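4. Bench setup and collection of laundry episodes
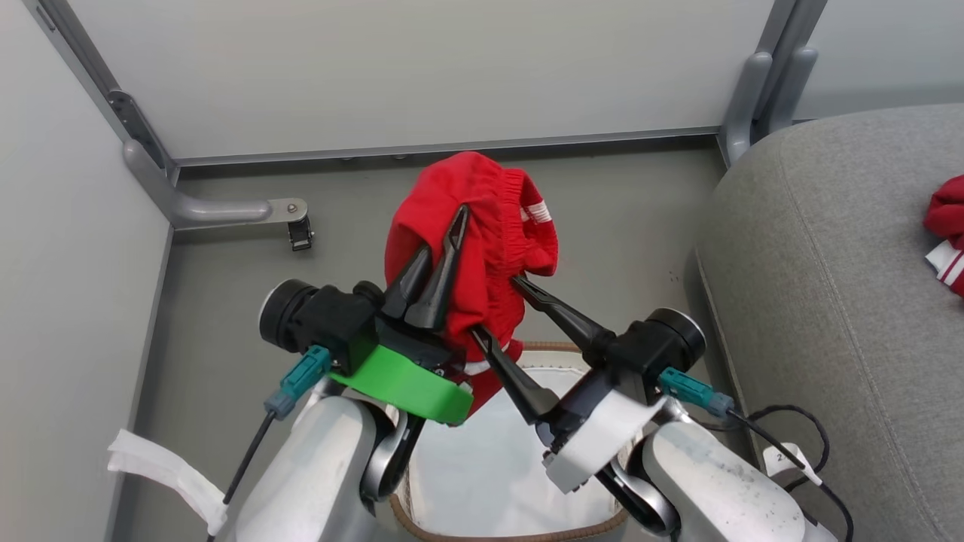

Figure 3. Both grippers holding a red garment above the laundry basket, seen from the head camera.

4.1 Workspace

The platform was put together in a shared workshop in a former joinery, where we have the use of one corner and a share of the power circuit. All work described in this section took place in a booth with light gray panels and a gray floor. We chose plain panels after early trials in the open workshop, where other members walked past behind the arms and the background changed from one hour to the next. The policy trained on those early trials did well in the mornings and badly after lunch, and we put this down to the change in light and the traffic behind the work area.

The booth stands on a metal frame so it can be shifted when the floor is needed for something else. Moving it has a cost. After each move we repeat the camera alignment in Section 3.2, and we throw out any episode recorded before the check has been passed. A move in May was not written in the log, and we lost two days of recordings before Arne Meinecke noticed that the basket sat too far to the left in all of them.

The task uses a round white basket with a brown rim, set on the floor between the arms, and a padded gray seat to one side of it. Garments start either in the basket or on the seat. Figure 3 shows a garment held over the basket in both grippers, with another red garment lying on the seat. We use the seat as a second surface for two reasons. It is soft, so a finger that goes down too far does no harm, and its height is close to that of the sofas and beds from which people pick up clothes at home.

4.2 Arms and brackets

The two arms are the Drelta units described in Section 3, with the stock grippers and black pointed fingers. Each gripper carries a printed bracket on its underside. The bracket on the left arm is bright green and the one on the right is white. The two differ in colour because the green spool ran out, and we kept it that way. It turned out to be handy during video review, where a reviewer can tell left from right when the arms cross.

The first brackets were printed with thin walls and cracked at the screw holes in the first week. The second version has thicker walls and a rounded edge on the left part, where fabric had been catching. We printed 4 spare sets and have used one of them. Files for both versions are in the project archive under the name Mukell, which is what we call the full build.

Wrist cables were the most common cause of lost time. Each wrist has a teal plug on its outer side, and the cable runs from there back along the arm. If the cable is tied down tightly, it pulls on the plug when the wrist turns. If it is left long, it can hang into the work area and be gripped along with the cloth. We settled on a loop near the wrist, with the first tie placed below the elbow. On the right arm the loop is larger, as that arm turns further when it reaches toward the seat. The right cable is also labelled, after the two were swapped during a repair and the arms moved as mirror images of what the operator intended.

4.3 Garments

We bought second-hand sports clothing in bulk, mostly shorts and light trousers, from a local reseller called Hellwig. Sports clothing was chosen for its price and because many pieces come in near copies from team sets. Near copies let us repeat a trial with a garment of the same cut and colour but with different wear. Red pieces with white striped trim make up a large part of the set. The trim gives a useful landmark for the person labelling the recordings, who has to mark which end of the garment each gripper is holding.

Elastic waistbands gave more trouble than we expected. The band draws the fabric together, so a pair of shorts lifted by one point hangs as a bunch with few flat areas. A second grasp then often lands on two or three layers at once. We did not try to prevent this. A grasp on several layers is recorded as a valid grasp if the garment stays held until the operator marks the end of the step.

All pieces were washed once before use and then not again during the study. Washing changed how stiff some of the fabrics were, and we wanted that to stay the same across sessions as far as it could.

4.4 Procedure

Each episode has one garment as its target. The operator, working from a pair of leader arms outside the booth, picks the garment up with one gripper, brings the other gripper in to take a second hold, moves it over the basket or the seat, and lets go. Where the target starts in the basket, it is lifted clear of the rim before it goes to the seat. Other garments may be left lying in the work area.

Operators were told to work at a steady pace and not to correct small errors in placement. They were also told to leave a dropped garment where it fell and to pick it up again from there as part of the same episode. Drops are therefore present in the data and are marked. We had at first removed them, and the policy trained on the cleaned set did not go back for a dropped garment at all.

Three operators took part. None had used the arms before, and each was given one afternoon of practice that was not recorded. Sessions were limited to an hour, as grip errors went up when people were tired.

4.5 Amount of data

We aimed for 2,000 episodes and stopped at 1,055, when the workshop needed the floor for a summer course. Of these, 300 were set aside for testing before any training was done. The test episodes were picked by session, so that no session appears in both parts. Most of the test sessions come from the later weeks, when the operators had become faster, and this should be kept in mind when reading the timing results in Section 5.

Each episode holds the head camera view, the joint positions of both arms, the gripper openings and the operator's step marks. Recording was done with Usico, a small logging program written in the workshop for an earlier project. It drops camera images when the disk is nearly full and gives no warning. We found this out by comparing file sizes, and now check the free space at the start of each session. Episodes with missing images were repeated and are not included in the count given here.

4.6 Known limits of the setup

The head camera sees the front of a held garment and very little of what is behind it. When both grippers are close together over the basket, the fabric hides part of the rim, and the operator has to judge the release from memory and from the position of the arms. We considered a second camera at the side of the booth. It would have needed a new opening in the panel and another alignment step, and we left it out of this build.

The basket is not fixed to the floor. It moves when a finger or a hanging leg of a garment pushes against the rim, and over a long session it can drift by a hand's width. Operators put it back between episodes only if it had gone past the tape marks. The policy has therefore seen the basket in a range of positions, but the range is small, and Section 5.3 reports what happens when the basket is put well outside it.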